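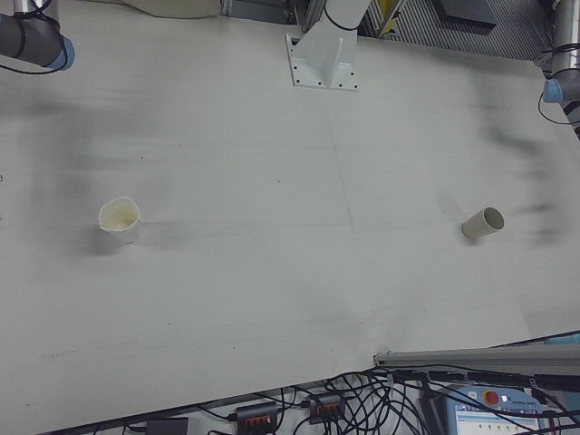

Cup task table, one cup upright, one on its side

Grasp method sync, Grutville lab, April
Present: Mereana D., Alaric B. (notes)

1. Results
- Vaher set finished, 600 trials. Upright cups fine, nearly 90 percent held through the lift.
- Tipped cups the problem. 123 failures, most of them thumb closing late.
- Mereana: stop lumping the two together in the table. Agreed, seperate rows.

2. Thumb timing
- Alaric wants thumb first, then fingers, on all upright cups. Mereana not convinced, rims get squashed.
- Try both on Udau before touching the paper draft. 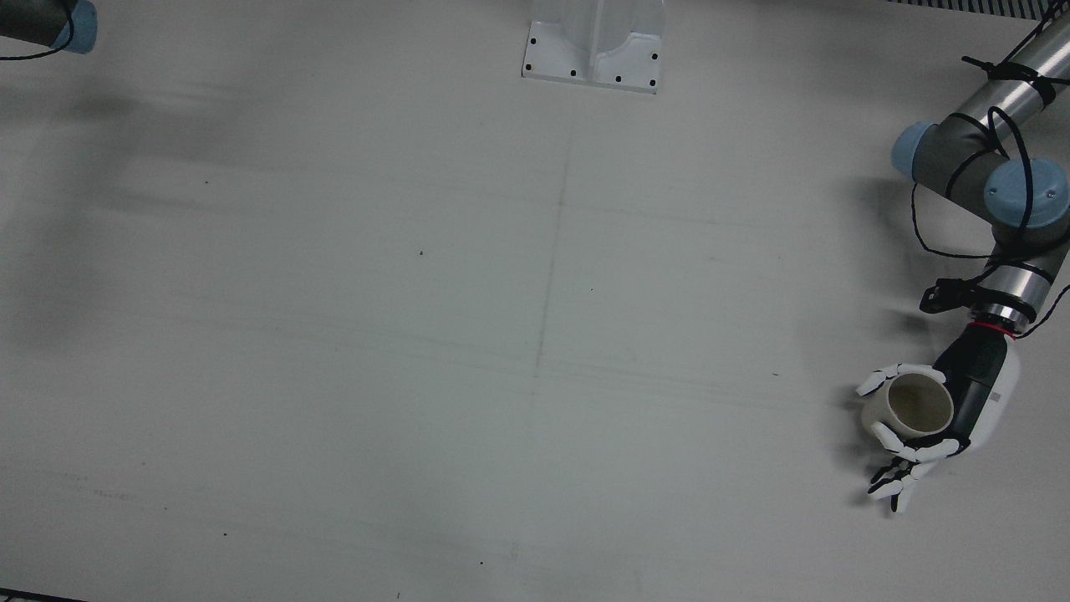 Left arm, hand closed on cup

3. Actions
- AB: rerun tipped cups w/ new closing order
- MD: fix fig 9, axis labels wrong agian
- Grino comparison parked til next time

Ended 4:40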